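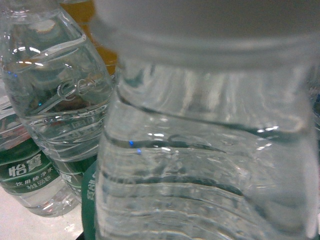 Ribbed plastic, full of water.

How to pack drinks for a long walk

Water weighs more than you remember, and it stays that heavy until you drink it. I carried too much on the Kotthorpe loop last July and have had opinions ever since.

Start with the route. Mark every tap, then cross out the ones you only hope are there. Fill up for the longest dry stretch plus 300 ml, and put the bottles high in the pack, close to your back. A bottle at the bottom will find your spine by lunchtime.

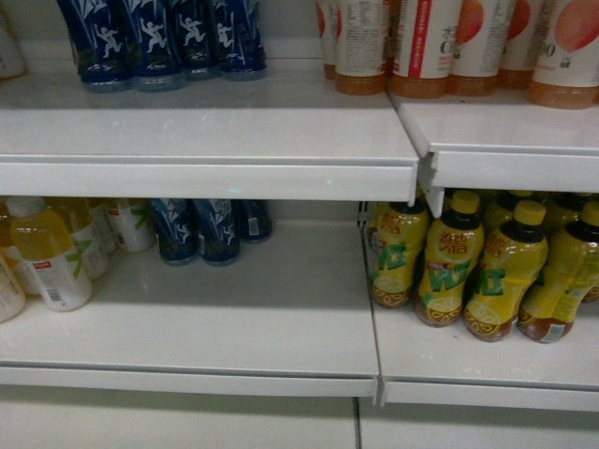
One reader from Wandden wrote in to say that high packing made her topple at every stile, and that she keeps hers in the side pockets. Fair enough, if you can reach them without a friend.

Next, mix it up. One sweet drink, the rest plain.

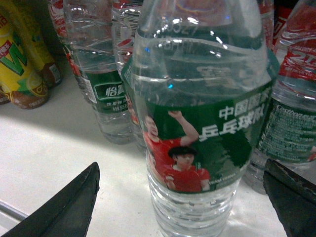

Can I freeze a bottle overnight? Leave a good gap at the top for the ice to expand, and wrap it in a sock you don't love.

Drink small amounts often. I take a few swallows every 25 minutes, by alarm, like a houseplant with a phone.

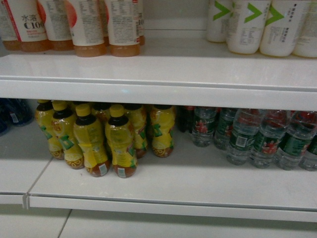
Save the sweet one for the last climb, when morale is low and the map has started lying. Squash the empties, put the caps back on and carry them home.

We use cookies to improve your visit. Accept / Manage settings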